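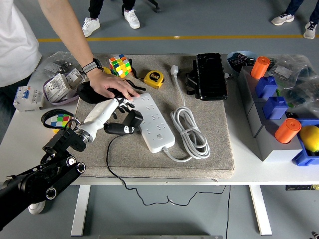 The Bureau of Unclaimed Articles at Satdale received, in the first week of March, 323 items from the Borik depot, and it fell to Eldana Tamiru to enter them in the register. The instructions were printed on the inside of the cupboard door. Each article was to be laid on the felt, named in plain words, given a line, and returned to its tray. No article was to be described as useless. No article was to be described as belonging to anyone until the claim had been heard.

Ms. Tamiru had served the Bureau for two years and had never departed from the instructions. She entered the circuit breaker on line 2,254 and the bag of fittings directly after it. She entered the tape measure, five meters, yellow and black. The puzzle cube she entered as "cube, unsolved," and then, having considered whether "unsolved" amounted to a judgment, she struck the word out and initialed the change.

The power strip presented a difficulty. A claim had already been lodged for it by the household of Ibarra, on the upper side of the town, and a second claim by the household of Koltik, on the lower side. Both stated that the strip had stood behind the kitchen dresser for many years. Both stated that the radio had been plugged into it, and the lamp, and in winter the heater. Neither mentioned the other, although the two houses had been one house before the wall was built down the middle of the hallway.

The regulations made provision for rival claims. The article was to be placed between the parties and each was to say what it had last been used for. The hearing was set for Wednesday at ten o'clock.

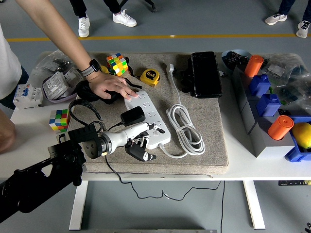
The power strip on the registry table, with other articles awaiting entry.

Mrs. Ibarra spoke first. She said that it had been used for the radio on the night her father died, and that the radio had been left on until morning. Mr. Koltik was asked for his statement. He looked at the strip for some time and said that it had been used for the lamp, on the same night, and that he had sat under the lamp and heard the radio through the door.

Ms. Tamiru wrote down both statements in full. The form allowed one line for the finding, and she left it blank while she read the regulations again from the beginning - all of them, including the schedule of fees. The parties waited. Mr. Koltik moved his chair so that Mrs. Ibarra could have the side nearer the stove.

At a quarter past eleven Ms. Tamiru wrote "one article, two claimants, both correct," and turned the register around for them to sign.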